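Speaker notes - Showing a robot a task by hand and by remote
Slides 9 to 17, afternoon slot

Slide 9. Pick up from the break. Remind people where we were: there are two ways to show the arm a job. You can hold the arm and move it yourself, or you can sit away from it and drive it with a controller. At Surkard we do both, and the rest of this part compares them.

Slide 10. By hand. You feel the weight and the stops, so people learn it quickly. New operators are usually comfortable by the end of a morning. The trouble is that your own arms get into the camera views, and the robot won't have those arms when it works alone. Mention the Oklow job, where we had to throw out the first batch for that reason.

Slide 11. By remote. The operator uses the Brastiver controller and sees more or less what the robot sees. Slower to learn. Expect jerky motion at first, and closing the fingers too early. Pause here and ask who in the room has driven one.

Slide 12. Numbers. We kept 1184 demonstrations in the Aliyu set and dropped 168. Say why they were dropped: wrong object, long idle stretches, or the operator started before the recording did. Do not read the whole table out loud.

Slide 13. What makes a good demonstration. One clear approach, no hunting around. Finish the task and then move away before you stop recording. If you make a mistake, fix it in the open and keep going - a recovery is useful data. Vary where things start on the table.

Slide 14. Session length. We cap a remote session at 2 hours. Quality drops after that, and operators don't always notice it themselves.

Slides 15 to 17. The work table, with toy kitchen things. Click through slowly and let people look. Wrist views come second and third.

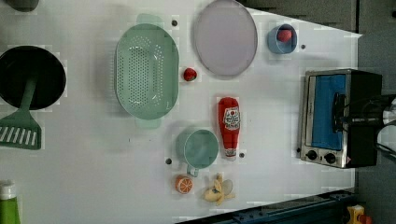 The ketchup bottle is on its side in all three.

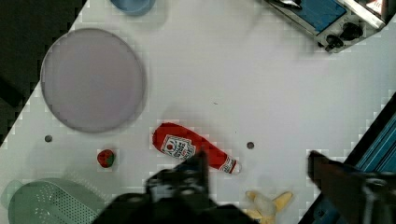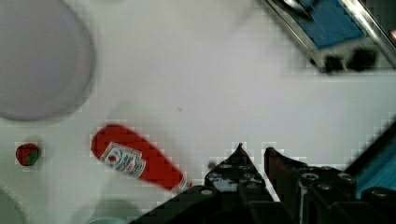 Chinyere Anozie wrote back after the August run-through that I was too hard on hand guiding. In her view the arms in the picture matter less if the wrist camera does most of the work, and hand guiding still wins for anything that needs a light touch, such as pushing a plug into a socket. She would teach the first 8 demonstrations of any new task by hand, then hand over to the remote operators. I have left slide 10 as it is but will raise her point if there is time for questions.

Contact: Surkard training desk | © Surkard | Back to top
Shares 8 | Comments 2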